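Power strip on my craft table: leave it on top or hide it underneath?
Posted in Home Office and Hobby Rooms

Margarida Henriques
Joined in August

Hi everyone! So I finally have a table that is just for my stuff (gift wrap, sewing, the occasional painted flowerpot) and I cover the whole top with a big sheet of white paper before I start anything, which I love, I just throw the paper out when it gets gross. My trouble is the power strip. I need it for the glue gun, the lamp, my phone and sometimes the little iron, and I can't decide where it should live.

At the moment it sits right on the paper toward the back of the table. It's handy there, I'll give it that. But every time I pull on the glue gun it scoots toward me and drags the paper with it, and then I have wrinkles right where I was about to cut. Last month I ruined a whole panel of wrapping paper that way and said some words. I tried putting it on the floor and hated that too, because I was down on my knees every time I wanted to swap the lamp for the iron, and the dust bunnies under there are no joke.

My sister says screw it to the wall. My husband says tape. My landlord would like me not to do anything to the wall, thank you very much. The table is a Dorkimar, the plain one with the straight legs, if that matters to anybody. The cord on the strip is long enough to reach the outlet from anywhere on the table with plenty left over, so that isn't the issue.

Also, is it okay to have the thing lying on paper at all? I never thought about it until I started typing this and now I'm a little bit worried. What do you all do?

Salvador Cardoso
Hobby room regular

Oh boy, I have been through every version of this! My table is where I fix old radios and my daughter does her school projects, so between the two of us there is always something plugged in and always something spilled.

What I ended up with is the strip attached under the front edge of the table, a little off to the right, with the sockets facing out toward me. I can reach down and plug in without looking (well, almost) and the top stays clear. If your strip has those keyhole slots on the back you can hang it on two short screws. Mine didn't, so I bought a pair of Jikport brackets, the kind that hug the strip from both ends, and screwed those to the underside. Check how thick your table top is before you pick your screws. I didn't, and there is a tiny point sticking up through mine that I found with my elbow.

If you don't want holes in the Dorkimar, a clamp-on tray works. It grips the edge like a desk lamp does and the strip sits in it. I had one for a while and it was fine, I only gave it up because my knees kept finding it.

Now about the paper. I would not leave the strip sitting on it, and I'd be pickier still about the glue gun and the iron. Paper, hot tools and a bunch of plugs all in one pile makes me nervous. When I'm wrapping or painting I have the paper stop short of the back of the table, leave bare wood behind it, and anything hot goes on an old ceramic tile at the side. The tile was left over from the bathroom. Works great and looks terrible.

One more thing, the iron. Look on the back of your strip for the maximum rating and compare it with the label on the iron. Heating things pull a lot. I plug ours straight into the wall now and let the strip handle the lamp and the phone. Unplug the glue gun when you get up for coffee too, I have a burned spot on the table that says I didn't always.

And keep a bit of slack in the cord behind the table leg so a good tug doesn't go all the way to the outlet.

Pinheiro

just put it on the floor in a box, mine's been there forever and I don't even see it

Fato

I'd say no to the box, sorry Pinheiro! Mine was in one and it got warm in there with the lid on, so out it came.

Margarida, I rent too, and I'm in your camp about the paper. My fix for the sliding was cheap. I put a scrap of that rubbery drawer liner under the strip, straight on the table, and then I cut the paper so it goes up to the strip and stops. The strip quit walking overnight. I wouldn't use tape, by the way. It held for a week, then it let go on one side and left a gummy line that took me a whole evening and most of a bottle of rubbing alcohol.

The sheet itself I hold down at the front with two binder clips on the table edge. If you buy the paper on a roll you can cut it any length you want, and I get 20 sheets or so out of mine if I'm not wasteful and flip each one over when the first side is messy. I also turned the strip so the cord leaves from the back. Before that it came out the side and I kept catching it with my sleeve when I reached for the scissors.

Does yours have the plugs at a slant or straight? With the fat phone chargers it makes a big difference. On my old one a single charger hogged the spot next to it and I was forever playing musical chairs with the lamp.

Margarida Henriques

Thank you both so much!! I'm going to try the drawer liner first because I already have some in the kitchen, and if that doesn't do it I'll look at those brackets, Salvador. The iron is going in the wall outlet starting tonight. And I'm stealing the tile idea, terrible looks and all. 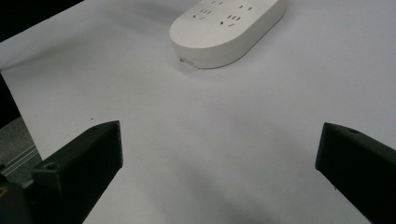
Can I wipe down a power strip that has glue and paint on it?
Unplug it from the wall first, take everything out of the sockets, and go over the outside with a cloth that's barely damp. Keep any liquid away from the slots, pick off dried glue with a plastic scraper, and let the strip dry completely before you plug it back in.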